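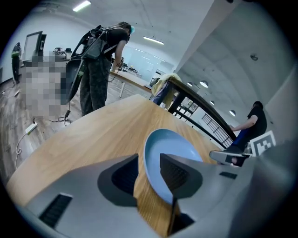 Buscar en incidencias Buscar Filtros

Incidencia 534: episodios de platos rechazados por falta de seguimiento de la pinza
Abierta por Nima Shokri, domingo, 9:40
Proyecto: Brendine / tarea "platos sobre mesa"
Estado: en observación

Descripción
Al procesar la última tanda, el validador rechaza una parte grande de los episodios con el error "pose perdida > 30 fotogramas". La tanda tiene 2.274 episodios y pasan 1.329. En las tareas de tela no ocurre. Los rechazos se concentran en el momento de levantar el plato de canto.

Pasos para reproducirlo
1. Cargar la tanda completa en Zandton.
2. Lanzar la validación con el perfil por defecto.
3. Filtrar por tarea "platos".

Comentario de Mahtab Farahani, 10:15
He revisado los registros de la pinza. El cierre de los dedos se graba bien y no hay saltos de reloj. Lo que falla es la estimación de pose: cuando el plato está en vertical tapa buena parte de la vista y el sistema se queda con pocos puntos en los que apoyarse. El plato es azul claro, mate y sin dibujo, así que tampoco aporta nada.

Comentario de Nima Shokri, 10:32
¿Puede ser la calibración? Se rehízo en agosto y desde entonces no se ha tocado.

Comentario de Mahtab Farahani, 11:05
Repetida con el patrón pequeño. El error de reproyección sale igual que en agosto. Descarto calibración.

Comentario de Efa Howells, 12:20
Pasa también en las tomas a mano, con guantes y cubos de marcadores en las muñecas. Cuando se inclina el plato hacia el cuerpo, los cubos giran y a veces solo queda una cara útil para el detector. 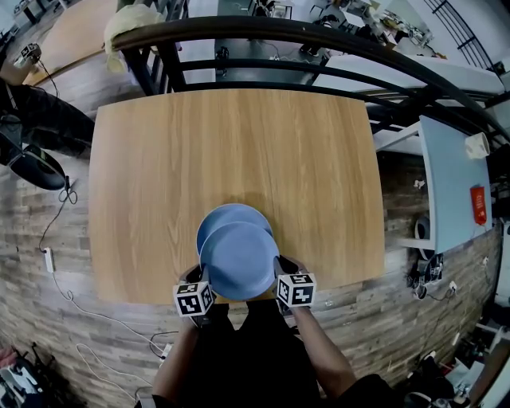
Con una sola cara la orientación es ambigua y el filtro salta de una solución a otra. El validador lo cuenta como pose perdida, aunque la posición siga siendo razonable. Propongo separar los dos casos en el informe, porque ahora salen con el mismo código y no hay forma de saber cuál es cuál.

Comentario de Nima Shokri, 13:10
De acuerdo. Cambios aplicados en la rama de pruebas:
- código propio para "orientación ambigua"
- el filtro conserva la última orientación válida si la posición es continua
- el umbral de 30 fotogramas se mantiene

Comentario de Efa Howells, 15:45
Para las tomas nuevas he pedido que se levante el plato más despacio y que no se giren las muñecas de golpe. Los episodios ya grabados no se borran, se marcan como "pendiente" hasta que se vuelvan a validar.

Comentario de Mahtab Farahani, 16:30
Revalidación en cola. Falta por decidir si los episodios con orientación conservada entran en el entrenamiento o solo en la evaluación. Yo los dejaría fuera de momento. Asigno a Nima.

Última actualización: domingo, 16:31, por Mahtab Farahani

Contacto | © Brendine | Volver arriba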